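Imprimir | Enviar por e-mail
Tempo de leitura: 5 minutos

Da bancada para a caixa: como a Sastel organiza a lavagem de vidros e plásticos

A responsável pela sala de preparação da Sastel não gosta da palavra "limpeza". Prefere "processamento de material", expressão que, segundo ela, obriga a pensar em etapas e em registos. Trabalha há 8 anos com vidro e plástico de laboratório e redigiu o procedimento interno que a casa designa por Cusimura, hoje na segunda versão.

O primeiro ponto do procedimento diz respeito ao recipiente. "Uma caixa de arrumação de plástico branco, com fechos laterais e tampa separada, serve perfeitamente de tina para peças pequenas", explica. "O branco tem uma vantagem técnica: mostra o resíduo. Numa tina cinzenta, uma partícula escura passa despercebida."

A tampa fica pousada ao lado durante o trabalho. O procedimento pede que a caixa seja inspecionada vazia antes de receber qualquer peça, e que as tampas pequenas dos tubos sejam separadas e contadas à parte.

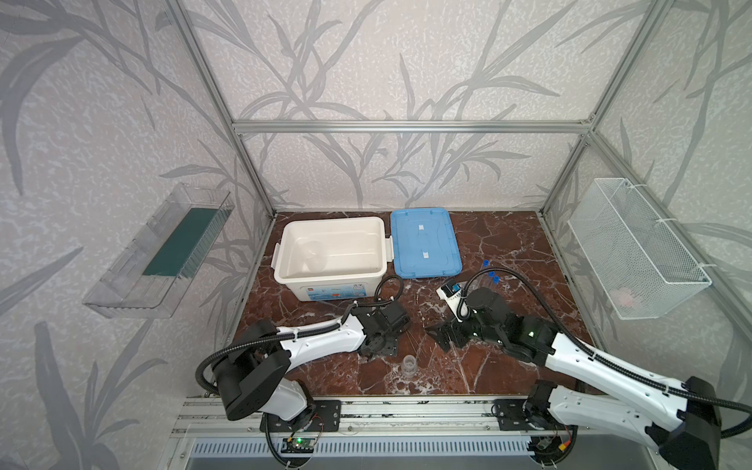 "A contagem faz-se antes e faz-se depois", continua. "Uma tampa de rosca perdida no fundo da tina acaba no esgoto ou no lote seguinte. Nos dois casos temos uma não conformidade para abrir."

Sobre a inspeção da tina, é minuciosa. O plástico moldado acumula sujidade nos cantos, onde a parede encontra o fundo, e nos degraus interiores. Um pano passado só na superfície plana não chega lá. O método da sala consiste em inclinar a caixa, observar a parede interior com luz rasante e passar uma escova macia no sentido do comprimento. Os vincos do material dão reflexos que se confundem com riscos – a distinção faz-se com o dedo enluvado.
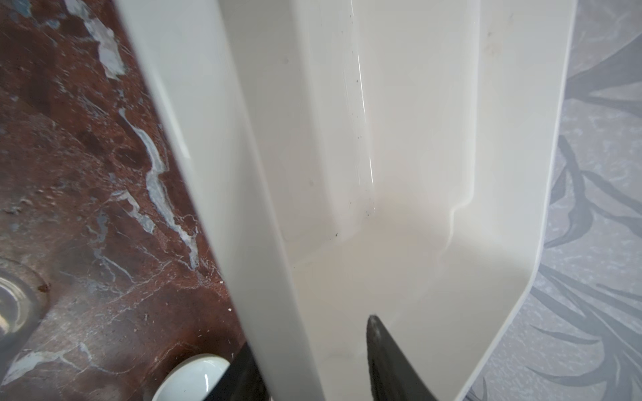
"Ponto escuro que sai com a escova é pó ou resíduo seco. Ponto escuro que não sai é defeito do plástico, e nesse caso regista-se e a caixa passa para uso geral", precisa. Uma tina com a parede riscada em profundidade deixa de servir para peças transparentes, que exigem enxaguamento sem arrasto de partículas.

O enchimento é deliberadamente baixo: uma camada de água que cubra as peças rasas, nada mais. As peças transparentes tornam-se difíceis de ver quando submersas, e uma coluna de água alta só agrava o problema. As placas e os pratos de vidro entram deitados, um a um. Na sala não se despeja material para dentro da tina.

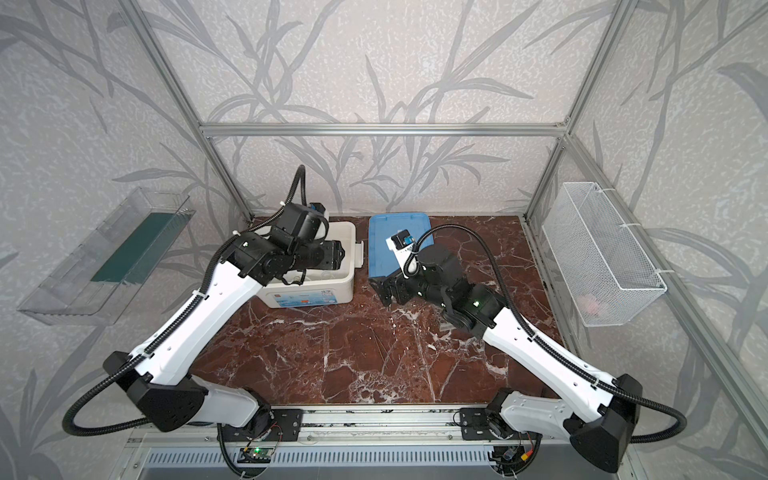 Última alteração desta página: 2025-11-28

A dosagem do detergente, quando se usa, é de 2 mililitros por litro. Para resíduos aquosos simples, a responsável dispensa-o. "O excesso de detergente é a causa mais frequente de película no vidro. As pessoas veem a película, acham que ficou sujo e põem mais detergente." O tempo de imersão previsto é de 5 minutos, seguido de dois enxaguamentos.

A ocupação da bancada também está descrita no Cusimura. Caixa e tampa ficam do mesmo lado; suporte de tubos, frascos e acessórios, do outro. A entrevistada admite que a regra foi discutida com os colegas da Lotia, que trabalham com a disposição inversa. "Não há diferença mensurável entre as duas. O que dá erro é mudar de uma para outra a meio do turno."

Os tubos capeados aguardam no suporte ou pousados sobre ele. As varetas finas são o ponto fraco: rolam, e numa superfície de padrão raiado e escuro perdem contraste. Quanto ao pó branco na bancada, a instrução é retirá-lo com pano húmido antes de pousar vidro lavado – a seco, limita-se a mudar de sítio.
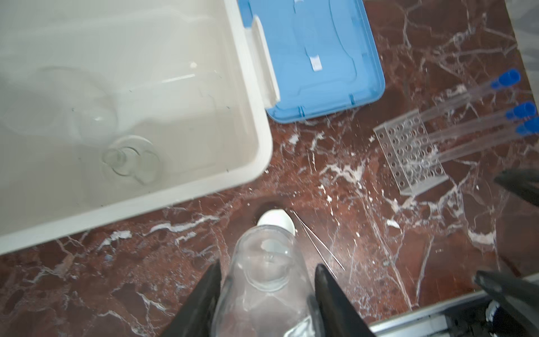 Secagem e registo

O vidro seca invertido, sobre grelha. O plástico seca à parte, sem calor. A folha de registo tem lugar para 200 linhas e é arquivada quando fica completa, prática herdada de um manual da Ó Riain que a sala usou durante anos. Cada linha leva o tipo de peça, a quantidade à entrada e a quantidade à saída.

Para novembro está prevista uma revisão da parte relativa às tampas. A responsável quer acrescentar a verificação da rosca, hoje feita por hábito e não escrita em lado nenhum.

Comentários (3)

tecnica_lab
Dois enxaguamentos parece-me pouco para vidro que vá para análise de vestígios. Aqui fazemos três, o último com água ultrapura.

bancada4
Confirmo o problema da película. Reduzimos a dose e desapareceu.

M.
Qual é a escova? As que temos largam cerdas nos cantos da caixa.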